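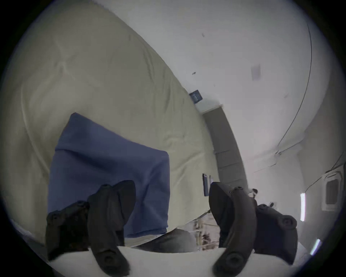 DATASETS / LANGUAGE AND TEXT

Stondley Street Names
README, version 10

A table of 1,231 street, lane and laneway names in the Stondley municipal area, with the origin of each name where one could be found. Released May 5, 2024.

What's in it

streets.csv - one row per name, in UTF-8
sources.csv - one row per source, joined on source_id
changes.txt - what was altered in each version

Columns in streets.csv

name: the name as gazetted, without the street type
type: Street, Road, Lane, Court and so on, spelled out in full
suburb: suburb at the time of release
first_record: year of the earliest map or council minute showing the name
origin_class: person, place, plant, trade, developer or unknown
origin_note: free text, up to two sentences
source_id: blank if origin_class is unknown

How it was put together

Names came from the council's gazetted list. Origins were taken from minute books, subdivision plans and the local history collection at the library. Almost 800 names have an origin backed by a written source. The rest are marked unknown, even where there is a popular story, as with Pallus Lane.

Diacritics are kept in the name column. Vương Court is entered that way, although the street sign leaves the marks off. A plain-letter version is in name_ascii for software that can't handle them.

Known problems

Mollel Road changes suburb partway along and has two rows. Don't add up rows and call the total a number of streets.
Years before the first full survey are often the year a plan was lodged, which can be well before the road was built.
Private roads in caravan parks and retirement villages are left out.
Rows 10 and under were keyed from a faded plan and still need checking against the original.

Licence

CC BY 4.0. Credit "Stondley Street Names" and give the version number.

Corrections

Open an issue with the street name, the suburb and a source. Family recollections are welcome - they go in origin_note, marked as oral, and don't change origin_class. The next release is planned for October.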